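# Skurkero：手持夹爪叠毛巾数据集（含故障子集）

更新于 2020年11月4日。老用户请先看“故障”一节再拉新版本，旧版的开合宽度字段**不要**直接拿去训练！

Skurkero 收录用双手手持夹爪在普通住家里整理毛巾、桌布一类软物的演示数据，采集工具是 Grinilero 手持夹爪，左右手各一把。这一版最让我们兴奋的是故障子集：以前坏掉的片段一删了之，现在全部留下来，逐段标好原因，想做异常检测的朋友可以放开手用。

## 内容概览

| 项目 | 数值 |
|---|---|
| 演示总段数 | 672 |
| 其中故障段 | 54 |
| 采集住户 | 16 |
| 单段最长 | 300 秒 |

每段包含：

- `video/`：左右夹爪各一路视频
- `width.csv`：两指开合宽度，单位毫米
- `pose.csv`：夹爪位姿，以每段第一个有效时刻为原点
- `meta.json`：任务名、住户编号、固件版本、故障标签

## 故障：夹指回弹滞后

二月那批数据训练出来的策略有个怪毛病：抓毛巾边抓得挺准，该松手的时候却总要多捏一会儿，布被带起来一截，前面叠好的折痕全散了。我们先怀疑网络，又怀疑时间戳，折腾了很久才想到去查夹爪本体。

拆开一看，问题出在铰链。固定螺丝拧得过紧，摩擦变大，操作者松开扳机以后，右指要拖一拍才回到位。编码器装在扳机一侧，记下来的是“已张开”，而指尖其实还夹着布。于是 `width.csv` 和视频对不上，策略学到的就是一笔糊涂账。

硬物体上几乎看不出这个毛病，杯子、盒子一松就掉。毛圈布不一样，它软，会挂在指垫的纹路上，滞后一点点都会被放大。所以复查时我们专挑毛巾任务，铺在桌上从近侧的边开始夹，左右两把都在场，最容易看出谁慢。
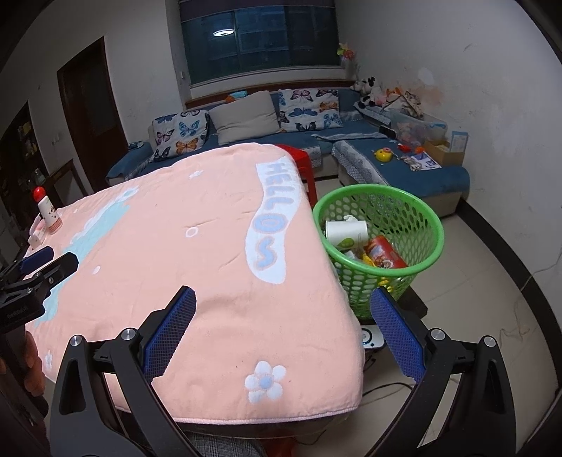 Đặng 读完初稿后留言：光查铰链不够，指垫也得查，垫面起毛以后同样会挂布，现象跟回弹滞后几乎一模一样，你们的标签把两种混在一起了。

说得太对了！我们回头把 54 段重新看了一遍，标签拆成下面几类，比原来好用得多：

- `hinge_lag`：扳机已松，夹指明显后到
- `pad_snag`：夹指已张开，布仍挂在垫面上
- `mixed`：两种都有，或者视频里分不清
- `tracking_lost`：位姿丢失，与夹指无关

分不清的一律进 `mixed`，没有硬猜。

## 修正办法

新版 `width.csv` 多了一列 `width_visual`，由视频里两指的相对位置算出，原来的编码器读数保留在 `width_raw`。两列之差超过阈值的时刻，`lag_flag` 置为 1。训练建议用 `width_visual`，做故障检测则两列都喂进去，差值本身就是很好的特征。

指垫被布完全盖住时，`width_visual` 为空值，读取时请自行处理，别当成零。

```
from skurkero import load
ds = load("v2", drop_faults=True)
faults = load("v2", only_faults=True)
```

## 自己采集前的检查

1. 空手扣放扳机几次，看左右两指是否同时到位。
2. 拿一条旧毛巾，夹起一角再松开，布应当自己落下。
3. 垫面有毛絮就用胶带粘掉，粘不掉就换垫。
4. 拧过铰链螺丝之后，从第一步重来。

夹指卡住时先放下夹爪再处理，不要一边扣着扳机一边用另一只手去掰。铰链臂会突然弹回，手指夹进去相当疼。

## 已知问题

- `pad_snag` 的起点是人工标的，不同标注者之间会差几帧。
- 部分早期片段缺固件版本，`meta.json` 里写作 `unknown`。
- 夜间片段里窗玻璃有反光，位姿偶尔跳动，已尽量标入 `tracking_lost`，可能还有漏网的。
- 左手夹爪的滞后样本很少，单独训练左手检测器效果一般。

## 许可与反馈

数据限研究使用，转发请保留本文件。画面来自真实住家，请勿尝试推断住户身份。

发现标错的片段，欢迎在 Grenov 仓库提 issue，写上段号和时刻就行，附上你自己的曲线图更好，我们特别爱看！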